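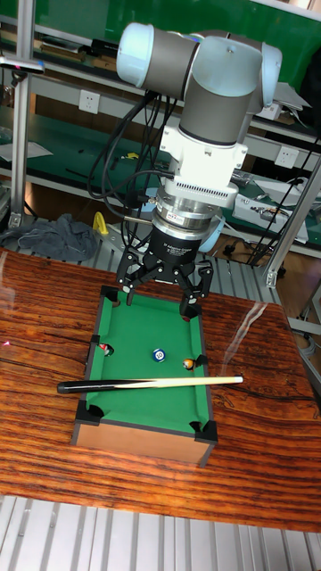 The arm above the miniature pool table, Rornstead laboratory.

Saturday, February 8, 2025

The collection of demonstrations for the Siltlow task set is now under way, and I am recording the present arrangements on this blog for colleagues at Verau, who will receive the data in April.

The pool table was chosen as the third task after drawers and stacking cups. It is small enough to lie within comfortable reach of the arm, and the balls and cue give the learning system objects of very different shape. Each session lasts 90 minutes and is led by one operator, with a second person keeping the written log. We have completed 14 sessions to date.

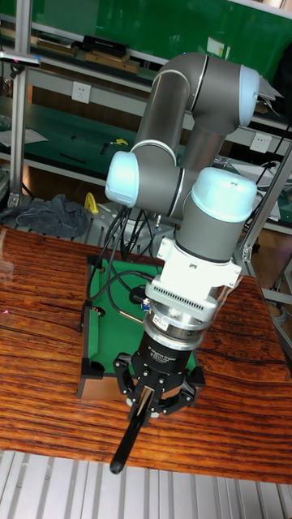
Variety in the examples matters more to us at this stage than speed. The operators have been asked to alter the starting position before every attempt and to keep unsuccessful attempts in the record, marked as such. Holding objects at an angle deserves particular attention: a short black stick between the two fingertips, pointing down and to the left over the near edge of the table, presents the system with a different problem from one held upright. The Pappas labelling guide had no entry for tilted grasps, and 2 have been added.

There remain some matters to settle. The log sheets use different names for the same corner pocket – an old fault of ours – and these will be corrected before the next transfer. Sessions resume once the revised sheets have been approved.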